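Usham Household Services Co-op
Minutes of the April members' meeting

Present: Ama Tsikata (chair), Saulius Sproģis, Édgar Cuervo, Myrto Kokkinos
By phone: Mercedes Mosquera, from item 2
Meeting opened at 7:10 p.m.

1. Previous minutes
Accepted with one correction. The van insurance is paid to the end of the season, not the end of the month.

2. Whether machines can take on any of our chores yet
Saulius spoke to his written notes, sent round beforehand. He had gone through the packing room and the home visits and sorted our regular jobs by how likely a machine is to manage them. The list has 62 jobs on it. He put 4 in the "could do now" column and 10 in "maybe, with someone standing by". The rest stay with us.

The four are all jobs where the item is stiff, always the same shape and always in the same spot – stacking tubs, moving full crates along the bench and so on. He said anything soft is a different matter. Sheets, bin liners, sleeves and bags change shape as soon as they are touched. Zipper bags are a good test, as a person does them by feel and hardly looks. The seal has to be found, the two sides lined up and the pressure kept on all the way along, on clear plastic that throws the light back.

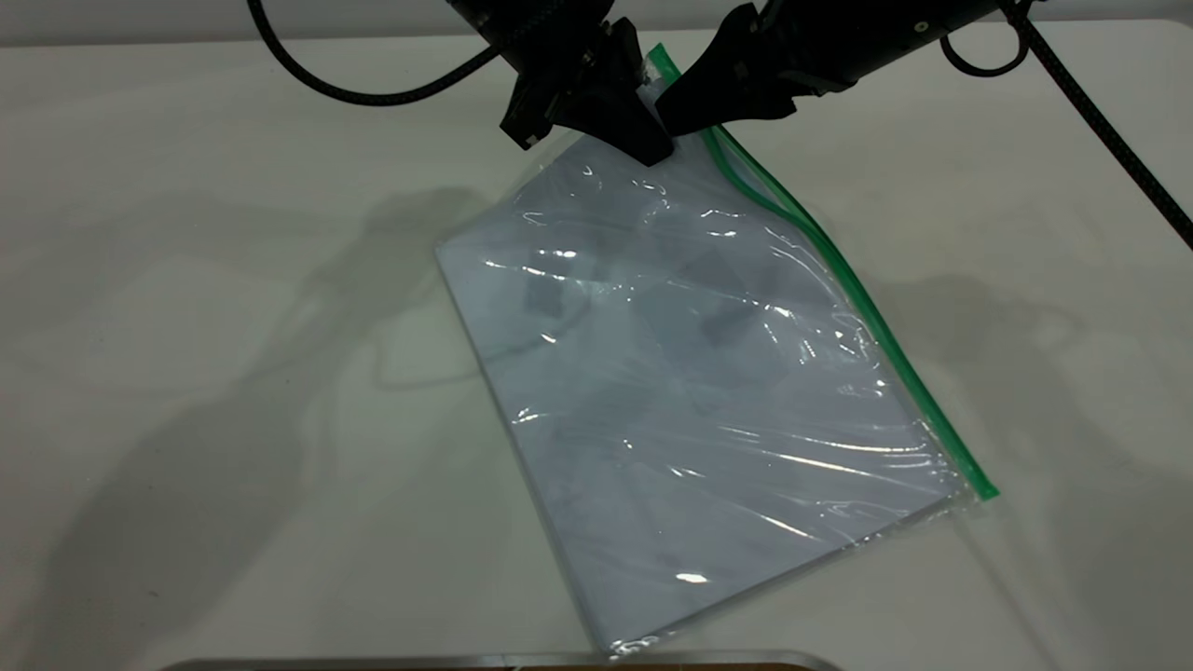 Myrto asked how long a member takes to pack and close one bag, and said there was no point comparing anything until we had our own times written down. She thought the speed mattered less than how often someone would have to stop and fix a bag that hadn't closed.

Saulius agreed we have no times of our own. He suggested counting over 100 bags, done by two different members on separate shifts, and noting every one that needed redoing.

Édgar said the home visits should come off the list altogether for now. No two kitchens are laid out alike, and clients would want a person there anyway. Mercedes disagreed in part. She would be glad of help with folding towels at the larger houses, even slow help, if it could be left going while she did the bathrooms.

There was some talk about the Gritska quote. It covers the arms and setting up but says nothing about repairs or training. Ama felt we could not vote on it as it stands. Members also asked what would happen to packing hours. Ama said no hours would be changed without a full vote – this was minuted last year and still holds.

Agreed: no purchase this year. Saulius to run the bag count and bring the results. Myrto to write to Gritska about repair costs.

3. Zolera account
Two invoices still unpaid. Édgar to ring them.

4. Other business
The back door lock is sticking again. Mercedes has the spare key.

Meeting closed at 8:35 p.m.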